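### 3.2 Cell ageing under partial charging

Druder pouch cells were cycled between 20 and 80 per cent state of charge, following the protocol of Pennington and Lyons. Each cell completed 642 cycles, with a full reference discharge after every second block. Capacity fade was close to linear until cycle 600 — beyond that point the spread between cells widened.
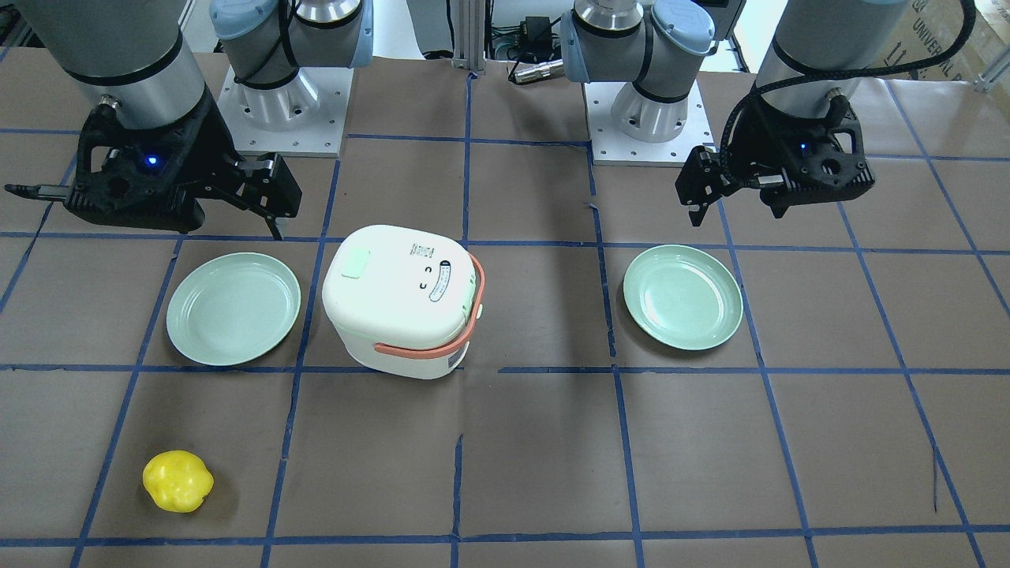 **Figure 2.** Work table with taped grid and two arms fitted with two-finger grippers.

Internal resistance was taken from the voltage drop at the start of each reference discharge. The Halley model underestimates its growth at low temperature, and we therefore fitted the Ruiz-Ortega correction to all 3,857 readings. Residuals show no trend with charging rate.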